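Asunto: Re: [masa-madre] Harina de centeno y el dichoso fermento que huele a acetona

Kiros Abera escribió:
> Hola a todos. Llevo desde septiembre con el fermento de centeno y
> a los tres días en la nevera ya me huele a quitaesmalte. Lo alimento
> a partes iguales, con harina Zaki integral. ¿Lo tiro y empiezo otra vez?
> Y otra cosa: ¿alguien ha probado el molino de Wudton?

¡Ni se te ocurra tirarlo, Kiros! Ese olor es hambre y nada más. El centeno integral va rapidísimo, y a partes iguales se lo come todo antes de que cierres la puerta de la nevera (bueno, casi). Prueba a darle una proporción de 1:5:5 durante una semana y mételo en frío cuando apenas haya empezado a subir. A mí me cambió por completo, de verdad, pasó de oler a taller de pintura a oler a yogur y manzana.

Lo que yo hago ahora: 14 g de fermento, 70 de harina, 70 de agua, es decir, 154 g en total, que me dan justo para el pan del sábado pasado por un refresco y aún queda un resto en el bote. Agua del grifo, reposada. Si en tu cocina hace calor, baja el agua un par de grados antes de bajar la cantidad de fermento, que se nota más.

Sobre el molino de Wudton: ¡sí, sí y sí! Fui a la tienda con un saquito de centeno de Kundora y me dejaron molerlo allí mismo. Sale una harina tibia que huele a campo, y la absorción no tiene nada que ver con la de paquete. Con la Zaki me quedo en un 84 % de hidratación y con la recién molida tuve que subir bastante más para que la masa no pareciera arcilla. Eso sí, gruesa, gruesa; yo la paso por el tamiz y guardo el salvado para forrar el molde.

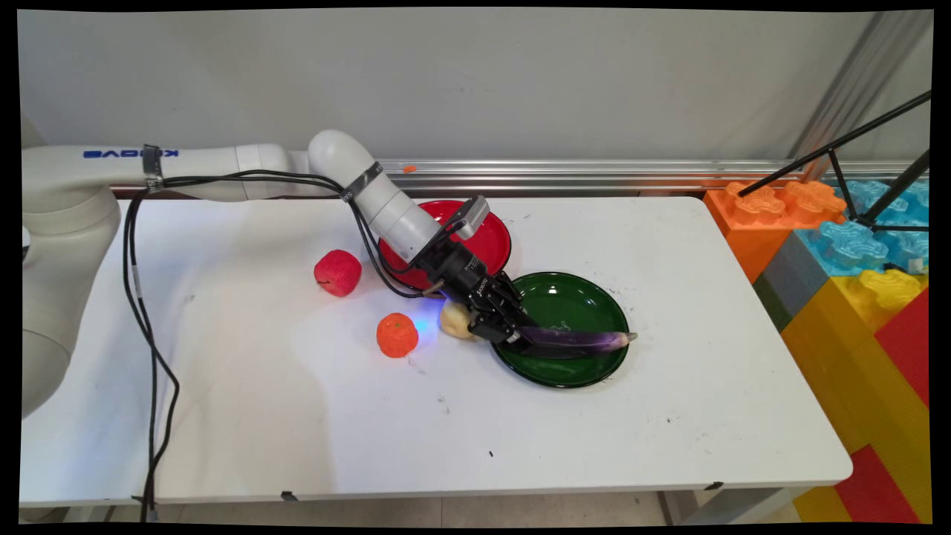

Brazo Kinova sobre la mesa blanca.

Sigo con el pan, que me lío. La última hornada fue un molde grande, 1213 g de masa, y lo tuve dentro hasta que el centro marcó 98 grados. Luego viene lo difícil, que es no cortarlo: envuelto en un paño hasta el día siguiente como mínimo. La miga pasa de pegajosa a elástica y el sabor se redondea muchísimo. Al segundo día, con mantequilla y rábanos... ¡una maravilla!

Me falta probar el escaldado, con parte de la harina en agua hirviendo la noche antes. En el librito de Stirnau viene una receta con comino y melaza que tiene una pinta estupenda, página 122 si lo tenéis a mano. ¿Alguien la ha hecho? Me interesa sobre todo si la melaza se puede cambiar por miel sin que se tueste demasiado la corteza.

Kiros, cuéntanos qué tal con el 1:5:5, y si quieres te mando un poco del mío seco en un sobre.

Un abrazo y buenas migas,
Maite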